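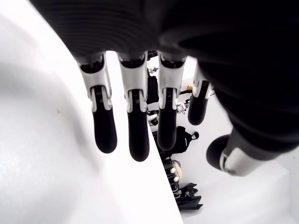 Play it with the sound off, a reader wrote in after our preview ran, and you'll find out in one match whether the game was ever teaching you anything. I took the advice and lost in 9 minutes. The reader had a point.

Pirnent is the new co-op strategy game from Rorkell, a studio that used to make very polite puzzle games and has apparently been saving up its grudges. Five players share a single fortress. Each of you runs one wing of it, and the wings can't see each other. The fifth player gets the map and no soldiers, which makes that person either a general or a sports commentator, depending on the evening.

My first night I was given the east wing and a cheerful tutorial from Wadetti, the quartermaster, who explains grain for a very long time. Grain matters. Grain is why we lost the first match, and the second. By the third we had plenty of grain and no gate.

What makes it work is the bell. Any player can ring it, everyone hears it, and it means whatever your group has agreed it means. My group agreed on nothing. We rang it for invasions, for lunch, and once because somebody's elbow slipped. A team we met in September had a whole language going — two short rings for archers, one long for retreat — and they flattened us so neatly that I wanted to send flowers.
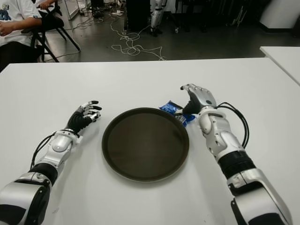 Matches are supposed to last 20 minutes, and the good ones do. The bad ones drag, mostly when a wing falls early and its player is left wandering the cellars looking for a door. Rorkell has promised a fix. For now you can at least collect candles down there, and I have a great many candles.

The single-player campaign, set in the swamp town of Lozano, is shorter and a little apologetic. Computer allies ring the bell at sensible times and never argue, so it feels like house-sitting for organized people. I finished it, got a hat for my captain, and went straight back to being shouted at.

Ranking is the other sore spot. I am currently number 707 on the regional ladder, a figure I was proud of until I scrolled down and found how close the bottom was. Points are shared across the team, so one sleepy map player can sink everybody, and I say this as a frequently sleepy map player.

Still, we keep logging in. Last night the north wing held, the grain arrived, and the bell rang exactly once, at the right moment. Then the west gate opened, and I'm told that was me.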